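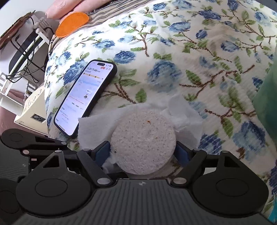
3.2 Collecting demonstrations by hand

All demonstrations were recorded with the hand-held gripper. The operator holds it, closes the fingers on an object and carries out the task as she would with her own hand. No robot arm is needed at this stage. The wrist camera sees the fingers and whatever lies in front of them, and the recorded motion is later replayed as target poses for the arm.

We collected 139 demonstrations at the Prukow site, all on or next to a made bed. We chose a bed over a table for two reasons. The surface gives way when the gripper pushes on it, so the height of an object is never quite fixed, and printed bedding makes it harder to tell a pale object from what is under it. Most earlier sets, including our own Tevside set, used a plain hard tabletop.

The objects were mostly thin and soft: sponges, paper towels and cloths. A soft item can be held in many ways, and we did not tell operators where to grip. Johanna Schwaiger recorded the first half of the set and Ingeborg Berchtold the second. Their habits differ. Schwaiger tends to take a cloth near the middle, while Berchtold looks for a corner or a fold. We kept both styles and did not label them in training. 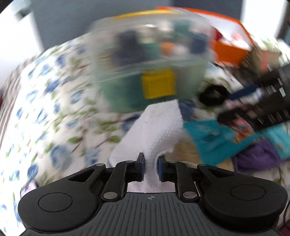 Figure 3. A white cloth held between the blue finger pads, with a clear storage box behind it.

Fast wrist motion was the main source of bad data. When the operator swings the gripper, nearby objects blur and pose tracking can drift. We dropped any demonstration in which tracking was lost for more than 400 ms, and trimmed idle time at both ends of the others. Blurred images were kept as long as tracking held, as the arm's own camera will also produce them.

Contact with flat objects needed more care. A thin sponge gives the fingers little to close on, and paper underneath it is easily picked up along with it.

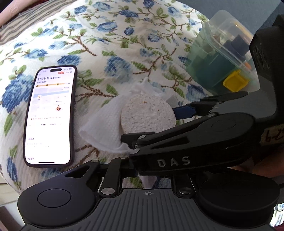 For this reason we marked the end of each grasp by hand and did not rely on finger width alone. Finger width changes very little between holding a sponge and holding a sponge with a layer of towel. Both operators marked the same 4 sessions as a check, and where their marks disagreed we used the later one. The marked segments were then passed to the Pathirana pipeline described in Section 3.3.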